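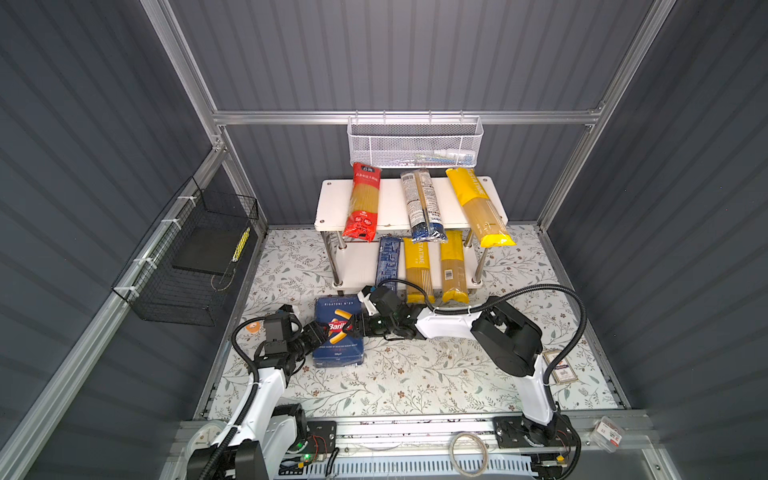 早上的第一件事是看电缆

Hirkum 是一个不大的地方，从车站走到 Virkard 的车间，要经过一座桥和一排老仓库。我到的时候还很早，车间的大门开着一半，里面的灯已经亮了。我想写的是一台双臂机器人工作单元怎样被安装、怎样被照顾、坏了以后怎样修理。关于机器人能做什么，杂志里的文章已经很多。关于谁每天早上趴下来看它的电缆，文章比较少。

这个单元在车间内部叫作“面食台”。名字很直接：它处理的东西是意大利面，有盒装的，也有袋装的。两条机械臂装在桌子前侧的铝型材上，一左一右，向桌面伸出去。背后和两侧是深灰色的波纹板。后面有一个两层的白色架子，面条的包装就放在架子上，有的平放，有的斜着，有几包的下端伸到架子前沿的外面。我去的那天上午，一个深蓝色的 Barilla 盒子平躺在架子前面，上面写着“RIGATONI N°89”，两只黑色的夹爪一左一右停在盒子的两侧。

我以为技术员会先让机器动起来给我看，可是她没有。她先拿手电，从右边机械臂的底座开始，顺着那根黑色的波纹电缆向上看。电缆在肘部上面绕一个很高的弯，然后沿着白色的前臂往前走。她用手指轻轻推这个弯，让它晃一下，再等它停下来。

“我要看它自己回到哪里，”她说，“如果它回到的位置和昨天不同，就是某个地方松了。”

左边的机械臂也这样看一次。那里的电缆用白色扎带固定，从手腕一直弯到下面的深色关节。她摸了每一根扎带的头，有一根她剪掉了，换上新的，剪口朝外。后来我问她为什么朝外，她想了一下，说以前在另一个岗位上，有人把剪口朝里，夜里电缆的外皮被磨出了一条白线。第二天没有出故障，第三周才出。

一张桌布花了两个星期

面食台的桌面上铺着一块印花的布料，米白的底，灰绿色的叶子，细枝和棕色的小花。来参观的人看到它，常常会笑。负责视觉的工程师对我说，这块布是整个单元里讨论时间最长的一个零件。

最早的桌面是光滑的白板。相机在白板上找一个深蓝色的盒子非常容易，所以所有的测试结果都很漂亮。然后他们把同样的程序拿到一个普通的厨房桌子上，结果差了很多。他们于是决定，调试的时候就用有花纹的桌面。选布的工作做了两个星期。有的布反光，有的布太薄，夹爪在上面一擦就起皱。起皱比花纹更麻烦，因为盒子的底边会被皱褶抬高一点，两只夹爪接触盒子的高度就不一样了。

现在的检查表里，桌布有单独的一行：用手掌从中间向四边抹平，看四个角，看靠近前侧铝梁的那条边。技术员抹桌布的样子和在家里铺床单差不多，只是她抹完以后会蹲下来，让眼睛和桌面一样高，从侧面再看一次。

我在旁边也蹲下来看。从这个高度看过去，花纹几乎没有了，只能看见平不平。我觉得这是一个好办法，后来回家我也这样看自己的书桌，发现它中间有一点凹。

底座先装，然后不要再碰

单元是五月安装的。安装的顺序写在一份文件里，文件不长，语气很严肃。先装铝型材的框架，再装背板，再装前面的横梁，然后才把两块黑色的安装板固定到横梁上，最后放机械臂。

机械工程师告诉我，最容易犯的错误是太早把螺丝拧紧。框架的每个角都应该先留一点余地，等全部零件都在位置上，用直角尺检查过，再从中间往外慢慢拧。有一次他们急着赶时间，先把左边拧死了，右边就怎么也对不上。差得很少，用眼睛看不出来，可是两条机械臂要一起夹同一个盒子，这一点差别会变成一个力，盒子的侧面就被推得鼓起来。

两条手臂之间的关系，文件里叫“共同坐标”。做法不复杂：在桌面上固定一个校准块，左臂去碰它，记下位置；右臂去碰它，也记下位置；两个位置应该说的是同一个点。不同的话，软件里改。软件里改太多的话，就要回到螺丝那里去。

架子到右臂底座的距离是 655 毫米，这个数字用铅笔写在文件的空白处，没有写在正文里。我问为什么。回答是，正文里原来的数字是错的，改正文要经过审批，铅笔不用。大家都看铅笔。

“底座装好以后，最好的维护就是不碰它。”机械工程师说。他自己有一个习惯，在螺丝头和安装板之间画一条细线。线断开了，说明螺丝转过。他每个星期看一次这些线，到现在为止，只断过一次，那次是因为有人搬架子的时候用安装板当了脚踏。

架子也是零件

我一直以为白色的架子只是放东西用的。在 Virkard，它有自己的编号。它的上层是一块圆角的白板，用圆头螺丝固定在发亮的圆柱形腿上，前沿有一个棕色的小缺口。技术员知道这个缺口，她在交班记录里写过它，还写了它的位置，目的是让后面的人不会以为是新的损伤。

架子的难处在于面条的包装。盒子有棱有角，袋子没有。红色的一包中间透明，可以看见黄色的细面；黄色的几包上面能看到“STATIME”这几个字母；还有一包是透明、白色和深蓝色的，印满小字的背面朝上。对相机来说，透明的部分是一个问题，发亮的端头是另一个问题。光从上面照下来，发亮的塑料会变成一块白，程序就可能认为那里没有东西。

工程师没有换灯。他们换了放法：摆放的时候故意不整齐。有的斜一些，有的让下端超出前沿。开始的时候，负责摆放的人总是不自觉地把它们排直，像在商店里那样。后来墙上贴了一张纸，写着“请不要帮忙整理”。我喜欢这句话，就把它抄下来了。

每一班结束时，袋子要拿起来，用手摸封口。封口裂开的，不再使用。掉出来的面条很短、很硬，最喜欢去的地方是铝型材的槽。技术员给我看她的工具：一把旧牙刷，还有一支从美术用品店买的扁平画笔。吸尘器也有，可是吸尘器的嘴进不去槽。

夹爪：最便宜的零件坏得最多

夹爪的手指由 Druniletti 提供，是一家做小批量零件的工厂，离 Hirkum 有半天的车程。手指内侧有一层软垫，软垫是单独的，可以撕下来换。按规定，每运行 300 小时换一次。

我看了一次更换。先让机械臂走到维护姿势，手臂伸到桌子上方比较低的地方，夹爪张开。按下停止按钮。技术员把钥匙拔下来放进自己的口袋，这一步不写在纸上也会做，可是纸上还是写了。然后她用指甲从角上挑起旧的软垫，慢慢撕。撕得快，胶会留在金属上。留下的胶用布蘸酒精擦，擦完等一会儿，新的垫子才贴上去，从一端往另一端压，把空气赶出来。

贴完以后，她让夹爪空夹几次。再拿一张薄纸放在两根手指中间，夹住，用手拉。纸应该拉不动；纸的左边和右边都应该拉不动。如果有一边可以拉出来，说明垫子贴歪了，全部重来。她贴歪的时候不多，但是她说自己刚开始工作的那个月，一个下午贴了很多次，最后是闭着眼睛贴好的，靠手感。

旧垫子不会马上丢掉。每一对都放进小袋子，写上左臂或者右臂。把几个月的旧垫子排在一起看，就能看到磨损的样子怎样改变。右臂的垫子下缘总是先变薄。原因他们找了很久。最后发现右臂接近盒子的时候，高度比左臂低一点点，手指下面先接触。他们没有马上改程序，又观察了两次更换，确认每次都这样，然后才改。

我问为什么不早一点改。负责程序的工程师回答得很认真：“改得太早，我不知道是我修好的，还是它自己好的。”

一次修理

六月初发生了一次停机，我正好在那里，所以可以比较详细地写。

右臂在从架子向桌面移动的路上停了下来，控制屏上出现一条通信中断的信息。确认以后重新启动，它工作了一段时间，又停了。停的位置每次不一样，这是大家最不喜欢的一种故障。

技术员先没有碰机械臂。她打开 Holub，就是他们用来写维护记录的软件，看过去几天谁在这个单元做过什么。记录上说，前一天下午有人清理过前面的线槽。线槽是浅蓝色的，侧面有开口，在两个底座之间，周围有细的红线、小的黄色接头，还有一个绿色的指示灯。清理的时候，要把附近的线拨开，用刷子扫里面的面条碎屑，再把线放回去。

她从这里开始找。方法很老：一个人让右臂用很慢的速度走同一条路，另一个人站在停止按钮旁边，第三个人看屏幕。然后停下，断电，用手检查一个接头，上电，再走一遍。每次只检查一个地方。整个上午车间里就是这样的节奏，走一遍，停，有人说“不是”，再走一遍。

故障在右边安装板下面的一个黄色接头里。它插着，看起来也插得很好，可是锁扣没有到底。手臂向前伸的时候，下面的线被轻轻带动，接触就断一下。把它拔出来，看过针脚，没有弯的，再插回去，听到一声很小的“咔”。这一声以后，右臂走完了全部的路线，又走了很多遍，没有再停。

修理的动作大概只要几秒钟，写记录花的时间比修理长得多。Holub 里的这一条我读了三遍，因为它写得很好：什么时候开始，停在哪些位置，先怀疑什么，检查的顺序，最后的原因，还有一句建议，“清理线槽以后，黄色接头请用手指推一次，听声音”。第二天，这句话进了检查表。检查表原来有 55 行，现在是 56 行。

我后来看到，来上夜班的人做到最后这一行的时候，真的把头低下去，靠近那个接头。车间里很吵，他推了两次。

放在手边的东西

每一个这样的工作单元都会慢慢长出自己的小物件。后面的横梁上，四个小钩子挂着一个白色的金属网篮。左边的铝梁上有一个黑色的网格篮，用白扎带绑住。前面的铝梁和线槽上面搁着一卷米色的胶带，靠右下有一个半透明的小塑料盒，上面贴着白色和红色的标签。

生产主管对这些东西的态度比较矛盾。她希望单元里只有机器和产品。可是她也承认，如果扎带放在走廊那头的柜子里，早上那根旧扎带就不会被换掉，它会等到下午，或者等到别人来换。最后他们做了一个约定：可以挂起来的，可以留下；会滚到手臂下面的，要收走。胶带卷属于哪一种，到现在还在讨论，我在的那几天里，它换过好几次位置。

约定里面还有一条是关于颜色的。桌面上的临时标记只能用一种颜色的胶带，避免和相机要找的东西混在一起。以前有人用红色做标记，程序把它和盒子上的红色商标弄混了，左臂很有礼貌地走到胶带前面，张开夹爪，等了很久。现在提到这件事，车间里还有人学那个动作。

慢速的价值

到 2026年6月5日，面食台已经运行了超过 1,265 小时。我问生产主管，这个数字算多还是算少。她说对于工厂里的焊接机器人，这不算什么，对于一个每天都在改的单元，已经可以看出性格了。她用了“性格”这个词，我有一点惊讶，因为她平时说话很节省。

她的意思是这样的。左臂的第一个关节在冷的早晨声音比较大，热起来以后就小了，这个正常。右臂的肘部上面那根电缆，天气潮湿的时候弯得低一点，这个也正常。左臂如果在中午声音变大，就不正常。新来的人需要一段时间才能分清楚，纸上很难写，他们试过写，写出来的句子是“声音比平时大”，可是新来的人没有“平时”。

所以 Virkard 的培训从慢速开始。新人的第一个星期不编程，也不拆任何东西，只让手臂用很低的速度移动，站在围板外面听和看。第二个星期做清洁：刷槽，抹桌布，擦围板上的灰。灰色的波纹板有一条一条的深色纹，灰尘落在上面不容易看见，要用手去摸。第三个星期才可以换软垫，旁边要有人。

我参加了一天这样的培训。站着听一条机械臂慢慢走，开始的十分钟很无聊，然后耳朵自己变得仔细了。我听见手腕转动的时候有一种很轻的摩擦，报告给技术员。她过来听，说那是电缆擦过扎带的声音，没有问题，不过她还是拿手电看了那根扎带。

安全的规定在培训里讲得很早，也讲得很短。手臂有电的时候，手不进去。钥匙在谁的口袋里，谁可以进去。两条手臂的区域互相重叠，所以不能只停一条，要停就一起停。有一位从别的车间来的新人习惯只关掉自己要修的那一边，他被纠正了，语气很平静，但是培训当天就到此为止，他第二天重新开始。

下一步要改的地方

离开以前，我看到了等待处理的清单，贴在控制柜的门上，手写的，有几种不同的笔迹。

线槽要加盖子，盖子已经向 Druniletti 订了样品，要等。右臂接近盒子的高度改过以后，需要再看一次软垫，确认下缘不再先变薄。架子上层的缺口要不要打磨，有人写“要”，下面有人写“先别动，相机认识它”。背板的一处固定有轻微的响声，只在两条手臂同时往后伸的时候才有，原因还不知道。桌布要准备一块同样花纹的备用品，可是原来的商店已经没有这个花纹了，有人在旁边写了另一家商店的电话。

清单的最后一行是给盒子的。纸盒被夹很多次以后，侧面会变软，两只夹爪就要夹得更深才能拿稳，数据也跟着改变。现在的做法是每班换一个新盒子，旧的送到休息室的厨房。那里有一个很大的锅，中午有人煮面。技术员说煮粗的短管面要多等几分钟，她把水烧上，又回车间去了，因为下午开始以前，电缆还要再看一遍。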